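Worktop sealing: frequently asked questions

Farkodthorpe Stone Care, technical desk

Does every stone worktop need sealing?
No. Marble and limestone normally do. Dense granites often take up so little liquid that a sealer sits on the surface and smears. Engineered quartz should be left alone.

How do I test mine?
Put a teaspoon of clean water on the stone and leave it for ten minutes. Wipe it off. A dark patch means the stone is absorbing and should be sealed.

Where should I test?
In two places: beside the sink and in a spot that gets little use. Old sealer wears unevenly, so the results may differ. Go by the worse one.

Does colour matter?
Not to the sealing. Brown and grey marbles hide light marks better than white ones, but they etch in the same way. 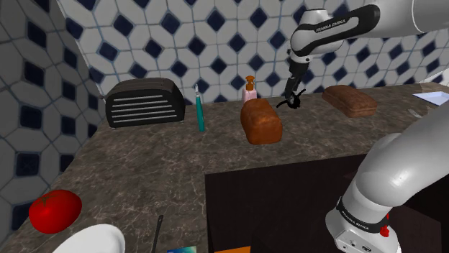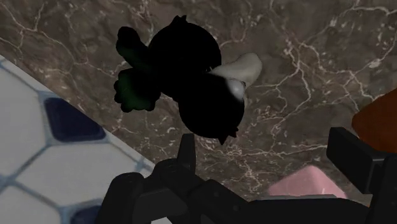 How much sealer will I need?
One 600 ml bottle of Drenix covers most kitchens with two coats. Allow 40 minutes between coats. Remove any surplus with a dry cloth before it hazes.

Can sealer be used on wall tiles?
Glazed tiles do not need it. Cement grout can be treated with the same product, applied with a small brush.

Will sealing stop lemon juice from marking marble?
No. Acid reacts with the stone itself. Etched areas have to be re-polished; ask for Naomi Laizer, who handles polishing enquiries.

How often should I reseal?
Repeat the water test every October and reseal if it fails.

Answers last checked 29th August.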